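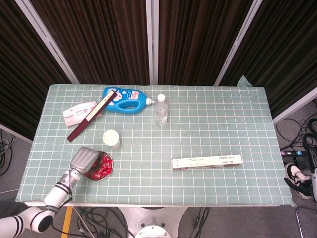

Last changed: Tuesday, January 31, 2023

Checked tablecloth

A checked tablecloth is a table cover printed or woven with a grid of crossing lines. The lines can be bold, or as thin as the white ones on my pale sage-green cloth, and I'm a little partial to the thin kind — they make a tabletop look tidy even when it's holding a detergent-type jug on its side, a water bottle and a red dish of crumpled wrappers!

Overhang

The part that hangs past the table is called the drop. A short drop is handy every day (fewer snags on knees), though you'll still get wrinkles along the front. I bought mine at the Prestow market in June, and the seller at the Flurnitz stall swore by a drop of 13 inches for company. I've never bothered.

Lining up the grid

Start with one printed line along the long edge of the table, then smooth toward the corners. The Clumuta style of grid is printed on one side only, so check which way is up first. I've laid mine upside down 3 times.

Related articles
Table runner
Pleated curtains
Candy dishes
Yook folding method
Caring for printed cloth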